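4.3 Comparison of head-camera configurations for retail handling

The gripper trials reported in Section 4.2 were run at a fixed bench with objects presented one at a time. Results from that bench did not carry over well to goods stored in bulk. In an open display bin, packages lean on one another, film wrapping slides, and the object to be grasped is often covered in part by its neighbors. We therefore carried out a second comparison, in which the two candidate grippers and the two candidate head cameras were rated against human handling of the same classes of goods.

The grippers were the Asance two-finger parallel gripper and the Fakura three-finger adaptive gripper. Both were mounted on the same pair of seven-joint arms and driven by the Kukska controller, so that differences in motion planning would not enter into the comparison. The MacPherson head mount was used with either a narrow or a wide lens. The narrow lens gives more pixels on the object but loses the forearms during the reach. The wide lens keeps forearms and goods in view together for most of the reach, at the cost of lower detail on printed labels.

Human reference recordings were collected with a head camera in working stores during opening hours. Wearers were asked to handle goods at their normal speed and were given no instructions about which hand to use. Faces of other persons were masked before any annotation was carried out. The recordings were divided into 1,032 contact events, each beginning when a hand moved toward an object and ending when the hand left it or changed its grip. Events were labeled by height of the support surface, type of packaging, and number of hands used.

Two support conditions account for most of the difficulty we observed. In the first, goods are piled in a low bin with neighboring stacks of different shape and stiffness. The hand approaches from above, and the fingers must be placed between packages without shifting the pile. In the second, goods lie on the floor. The arms are extended well below the waist, the view is steep, and clear film against light tile offers little contrast for segmentation. Figure 7 gives one view from each condition.

Each gripper was then tested on a mock bin and a mock floor area built in the laboratory. A trial consisted of a single grasp, a lift to a height of 33 cm, and a hold. A trial was scored as a success if the package was lifted without dropping and without bringing a second package with it. Each gripper completed 100 trials per condition. The order of conditions was randomized, and the goods were rearranged by hand after every trial.

In the bin condition the Fakura gripper succeeded in 83 of its trials. The Asance gripper performed less well, and most of its failures had the same form: one finger came down on the top face of a neighboring package, and the gripper closed on air or on a fold of the wrapping. Narrower fingertips reduced this problem in pilot runs, but they also marked soft packages, and they were not used in the scored trials.

In the floor condition the ranking was reversed. The Asance gripper can be brought in at a low angle, and its flat fingertips slide under the edge of a film-wrapped package with little resistance. The third finger of the Fakura gripper often touched the floor before the other two had reached the object, which triggered the force limit in the controller and ended the trial. Raising the limit was considered and rejected for safety reasons.

Lens choice had a smaller effect on grasp success than gripper choice, but a clear effect on the usefulness of the human recordings. With the narrow lens, about a third of the contact events could not be labeled for number of hands, as at least one hand was out of view at the moment of contact. The wide lens was therefore adopted for all later work. Its main weakness is motion blur toward the sides of the image when the wearer turns, which affected the reading of shelf labels more than the tracking of the hands.

Transparent packaging remains a problem under both lenses. Annotators disagreed most often on the outline of clear packets lying close together, and the automatic segmentation tended to merge them into a single object. Printed labels and barcodes were the most reliable features for separating one packet from the next. Where the label faced away from the camera, annotators used the position of the fingers as a guide. 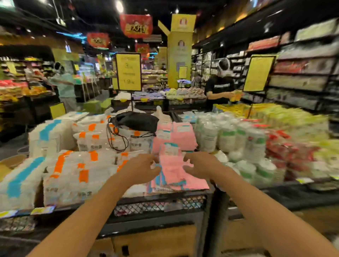
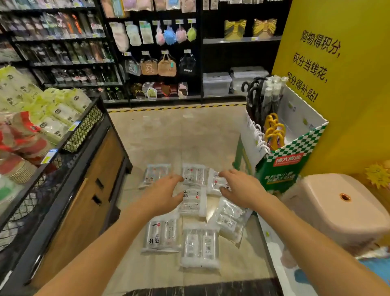

Figure 7. Head-camera views of human handling in a store. First view: bin condition, with both hands lowered toward a stack of pink packages among other piled goods. Second view: floor condition, with the hands on clear packages of plastic cups on light beige tile.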